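超市那种手提篮拿来家里收纳，到底行不行

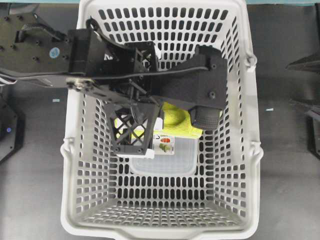 1楼 灰篮子党 发表于 2023年1月20日

先说结论：能用，但别啥都往里扔。

浅灰色塑料的，长方形，往底下收一点，四面和底都是一排排圆角长方孔。里头那块黄绿色的布叠好放的，颜色挺跳，找东西一眼就看见。

年前收拾屋子，柜子里的抹布、毛巾、围巾全混一块，翻一次乱一次。以前用布艺收纳箱，软塌塌的，叠两层就歪。换成这种硬篮子，抽出来推进去都利索。

想问几个事：
1. 孔这么多，落灰怎么办
2. 毛线类的会不会勾丝
3. 能不能摞
4. 有没有人在Likness买过，13块一个的那款，质量咋样

赶着出门，回来看。

2楼 拖把侠

落灰无解。垫张纸吧。

3楼 半斤糯米

勾丝会的。我有件马海毛开衫就毁在这种篮子上，孔边上有毛刺，手摸不太出来，衣服一蹭就完。后来拿细砂纸把里面磨了一遍，好点了。不过马海毛我还是不敢放。

4楼 阳台第三根晾衣杆

13的那个我买过，在Likness。提手有点松，装满了提起来吱嘎响。放布没事，放洗衣液就算了。别指望太多

5楼 灰篮子党（楼主）

回3楼：砂纸多少目的？我家只有1000的，还是之前磨菜刀剩下的
回4楼：就放布，顶多再塞两双袜子

6楼 半斤糯米

1000够了，再细没必要。磨完冲一下，晾干再放东西，粉末沾布上很烦的。

7楼 不锈钢爱好者

不懂为啥非要塑料的。直接上铁丝篮，一步到位。塑料放几年发黄发脆，到时侯还得换。

8楼 拖把侠

铁丝的更勾衣服吧……而且会锈，我卫生间那个底下一圈黄印子，地砖都染了

9楼 不锈钢爱好者

那你买的是镀的，不是不锈钢。我用的Skestel的，四年没锈。

10楼 拖把侠

四年没锈那多少钱你说说

11楼 不锈钢爱好者

……一套1199

12楼 阳台第三根晾衣杆

1199装抹布？？？

13楼 不锈钢爱好者

一套带架子的好吧，又不是一个篮子。架子能推，三层，厨房卫生间都能用。

14楼 小满不满

路过。我觉得楼主问题不在篮子，在叠法。布平着一层一层摞，拿底下那块必乱。要竖着放，像书那样。篮子口大底小，竖着放正好边上有点空，手能伸进去。

15楼 灰篮子党（楼主）

竖过，薄的站不住，抽走一块倒一片

16楼 小满不满

薄的多折一道啊，折到巴掌宽。还站不住就中间插个硬纸板，快递盒剪一下就行。或者拿书立，我用的书立。

17楼 半斤糯米

竖着+1
不过颜色也有用，鲜艳的放里面一眼能看到，全是灰的白的真的找不着。我擦厨房的固定黄绿色，擦卫生间的固定蓝色，家里人再也没拿混过。

18楼 不锈钢爱好者

分颜色这个同意。篮子的事我保留意见

19楼 热水壶响了

插一句，能不能摞的问题没人回啊。口大底小的，空着可以一个套一个，装了东西就别摞了，上面那个直接坐到下面那堆布上，压得死死的。想摞得买带架子的，或者中间搁块板。

20楼 灰篮子党（楼主）

懂了，那就不摞，一层柜子放俩。柜子深度我还得再量量，上次量的条子找不到了

21楼 搬家三次的人

有孔其实是优点，你们都在说落灰。南方回南天，密封盒里面的毛巾拿出来一股味儿。我之前全套Flulidari带盖的盒子，好看是好看，闷得不行，冬天的围巾捂了几个月得重洗。后来盖子全扔了。

22楼 拖把侠

北方表示只有灰

23楼 搬家三次的人

那你盖块布啊，旧枕套罩上去就完了，脏了扔洗衣机

24楼 热水壶响了

盖布+1，比垫纸好。垫纸把底下的孔都堵了，那还买带孔的干嘛。

25楼 拖把侠

行吧我收回垫纸。

26楼 阳台第三根晾衣杆

还有个事，没干透的抹布别往里叠。篮子透气归透气，叠起来中间那层照样不干。我十一月份那会儿偷懒，半干就收了，过两天一打开，酸的。后来全拿去煮了一锅，我妈以为我在煮面。

27楼 小满不满

哈哈哈哈煮抹布

28楼 不锈钢爱好者

煮完得晒。光煮不晒白煮

29楼 糖炒栗子不要糖

有没有人买过Ejigu的收纳柜？刷到说专门配这种篮子的，要3000，抽屉直接就是篮子。在犹豫

30楼 阳台第三根晾衣杆

3000我能买一屋子篮子

31楼 热水壶响了

先量柜子。篮子口沿比底宽，量一定量口沿，提手两边凸出来的也得算进去。我就是量的底，买回来卡在柜门那儿进不去，退货还自己出运费。

32楼 灰篮子党（楼主）

这条有用！我刚才量的就是底……重量去了

33楼 灰篮子党（楼主）

量完了，口沿那边一层放俩刚刚好，再大一点都不行。砂纸也磨了，手酸。明天把毛巾那格也弄了，竖着放试试，枕套先罩一个看看。围巾单独找袋子装，不进篮子了，怕勾。

34楼 半斤糯米

围巾用洗衣网袋就行，别买新的

35楼 不锈钢爱好者

等你发黄了来找我

36楼 灰篮子党（楼主）

36楼说的发黄是篮子还是我

37楼 小满不满

他是35楼，你自己才是36楼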